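Search this site
Print this page
E-mail this page
November, by Katia Rizzi

How to Trace Width Dropouts on a Hand-Held Gripper

A width dropout is a stretch of a recording in which the jaw opening reads as a constant while the fingers are moving. The video looks normal, so the fault is usually found late. Ours turned up when Osaze Adeleke replayed a batch on the Proka arm and it closed on snack packets before reaching them. Of 2520 episodes, 1839 were clean.

Before you start

You need the episode log, the matching video and a 3 mm feeler gauge. Turn off smoothing in the log viewer. Smoothing fills short gaps and hides the fault.

Step 1. Plot the raw width

Plot width against frame number. A held packet gives a level line with slight noise. A dropout gives a level line with no noise at all, usually at the last good value.

Step 2. Match the plot to the video

Step through the video at each level section and note whether the fingers are open or gripping. Work from single frames. Playback at normal speed will get you the wrong boundary. The snack-sorting recordings are a good set to practice on, with both states easy to tell apart. 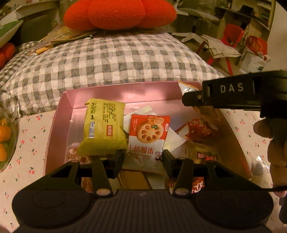
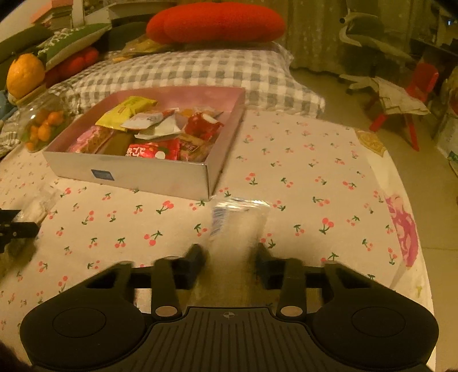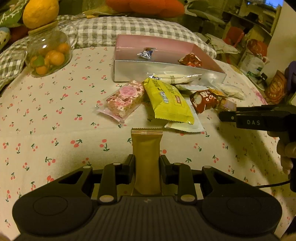
Fingers open in the first, on a packet in the other two.

Step 3. Check the cable

With the gripper logging, hold the jaws against the gauge and flex the cable slowly near the handle. Any jump to a constant value points to the connector. Unplug it, inspect the contacts, reseat and repeat. If the trace is still bad, swap the cable before opening the housing.

Step 4. Check the zero

Close the jaws fully and read the width. Repeat after 2000 open-close cycles. A shifted zero is a separate fault and reseating the connector will not cure it. Recalibrate and log the new offset.

Step 5. Quarantine the data

Tag every affected episode and keep it out of training. Do not interpolate across a dropout that includes a grasp. Paloma Tran tried this on one batch and the arm crushed the packets. Never replay a tagged episode on an arm with a hand inside its reach.

Send the tagged list to Delphine Dunleavy with the gripper's serial number.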